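Filed under: Household, Workroom Notes

Clearing and Resetting the Work Surface

The principal table in the workroom on Zuccaro Street has served four of us since last December, and it has become necessary to set down how it is to be kept. Readers of this journal will recall that the previous table was given up after the finish failed. Its replacement is white, and a white surface is unforgiving of grit, pencil dust and crumbs.

Remo Russo has asked on two occasions that the surface be cleared entirely at the close of each session. I have considered the request and am in agreement with it. Small items left out overnight are seldom returned to their drawers by the person who left them. A screwdriver of mine was missing for 49 days and was recovered from a box of mounting tape.

The procedure now in effect is as follows. Everything is lifted from the table and placed on the side shelf. The surface is brushed with a dry, soft brush, working from the far edge toward the near one. A damp cloth follows, and then a dry one. Sprays are not to be used. Guido Greco maintains that a little vinegar does no harm, and he is welcome to demonstrate this on his own furniture.

Flat pieces may be set down again only after the cloth has been over the whole table. Specks that remain will find their way beneath anything with a straight edge, and they scratch when it is moved. Square pieces are to be placed toward the far side so that the near half stays free for work.

A word on inspection. Dust is difficult to see from a standing position under the ceiling light. It is advisable to look over the table from directly above and at close range before declaring it clean. Dark specks tend to gather in patches, and a single pass of the brush will often miss them. 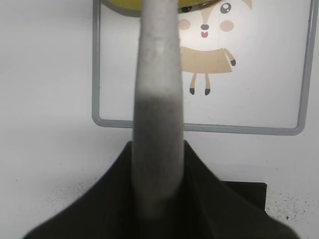 Storage of Brushes and Cloths

The soft brush hangs on the hook beside the door. Used cloths go into the Erkel bin and are washed on Saturdays. Sandro Gentile has the key to the supply cupboard.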